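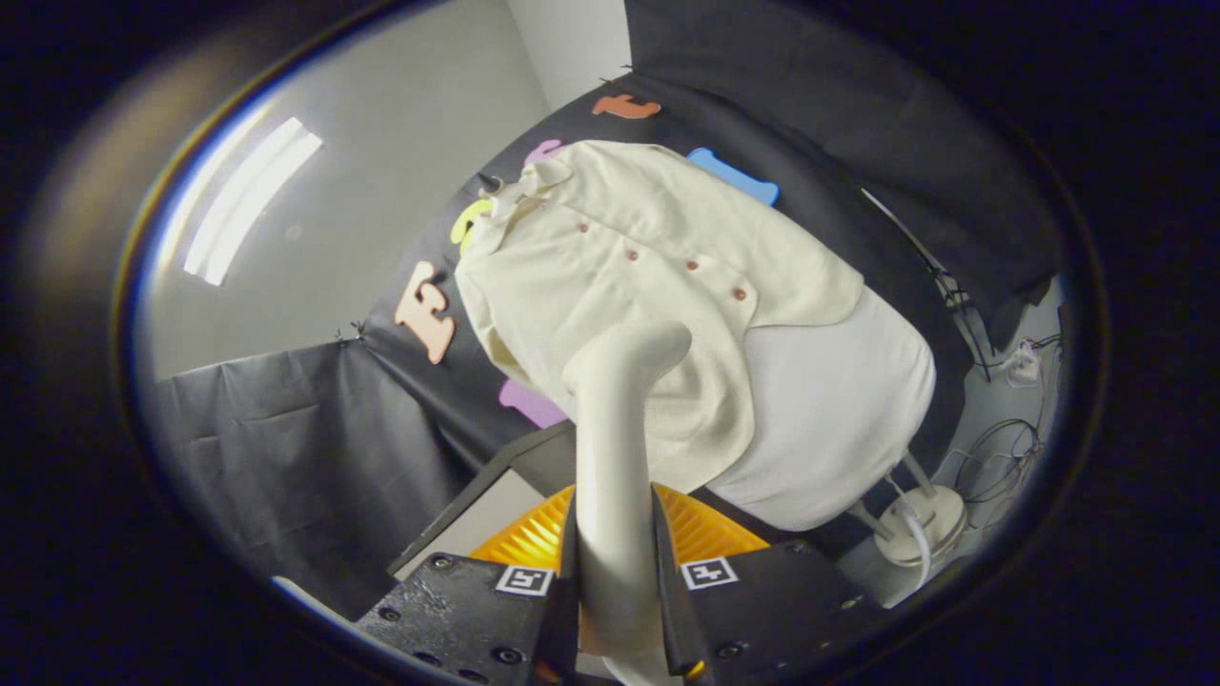 What must be in place before a garment-handling policy is released to run on hardware?
The software release must pass every item in Sections A through D below, and the inspector must enter a comment for any item marked Conditional or Fail.

SOFTWARE SAFETY INSPECTION: PERCEPTION, PLANNING AND CONTROL
Site: Bredside
Software stack: Woo (control and planning), Bindix (data tooling)
Date of inspection: Nov 15, 2024
Inspector: Hannelore Ortner
Software owner: Selim Tuncer
Previous inspection: August

Ratings: Pass, Conditional, Fail, Not applicable. A Conditional item may remain open for one release only.

SECTION A. PERCEPTION

A1. Finger width is computed from the marker pair on the gripper plates and matches the calibration file.
Rating: Pass
Comment: Largest error was 2 mm, at full opening. The limit in the procedure is unchanged.

A2. Loss of one marker sets the width estimate to invalid within the same cycle.
Rating: Pass

A3. The lens model loaded at startup is the one recorded in the session header.
Rating: Conditional
Comment: The loader accepts a missing header field and falls back to the default wide-angle model with only a log message. Startup must stop instead. Assigned to S. Tuncer.

A4. Segmentation separates light fabric from light supports before a grasp point is proposed.
Rating: Conditional
Comment: Confidence is low where off-white cloth lies against a pale form. Grasp points in these regions are rejected by the planner (see B2), so the item does not block release. Additional labeled data requested from E. Dal Bello.

A5. Background objects are excluded from the grasp candidate list.
Rating: Pass
Comment: Tested with colored foam letters and loose cables behind the garment. No candidates were returned on either.

SECTION B. PLANNING

B1. Planned paths stay inside the workspace file approved for the station.
Rating: Pass
Comment: 282 recorded sessions replayed through the Woo planner. No path left the approved volume.

B2. Grasp candidates below the confidence limit are discarded and the discard is logged.
Rating: Pass

B3. The garment stand, including its legs and base, is present in the collision model.
Rating: Fail
Comment: The padded form is modeled. The legs are missing and the base is entered at an outdated height. Low approaches are disabled in the configuration until the model is corrected and rechecked. Owner: Svenja Grabner.

B4. Replanning stops after the set number of attempts and returns control to the operator.
Rating: Pass

SECTION C. CONTROL

C1. The watchdog stops motion if no valid command arrives within 200 ms.
Rating: Pass
Comment: Tested by ending the planner process during slow motion and again at working speed.

C2. Finger force limits are read from a locked file and cannot be changed by the policy.
Rating: Pass

C3. A software restart does not resume the interrupted motion.
Rating: Pass
Comment: The August finding is closed. The queue is now cleared on restart.

SECTION D. TOOLING AND RECORDS

D1. Each session in Bindix carries the software version, calibration file and operator initials.
Rating: Pass

D2. Replay reproduces the original command stream.
Rating: Pass
Comment: Checked on sessions of up to 1000 frames. Longer sessions are to be added to the next inspection.

D3. Prostex export removes audio before files leave the site.
Rating: Not applicable
Comment: Audio recording is turned off at this station.

RESULT
Release withheld pending B3. Items A3 and A4 carried forward as Conditional. Recheck of B3 requires a fresh replay under B1, with the corrected collision model loaded.

Signed: Hannelore Ortner, inspector
Countersigned: Skarphéðinn Juhl, site safety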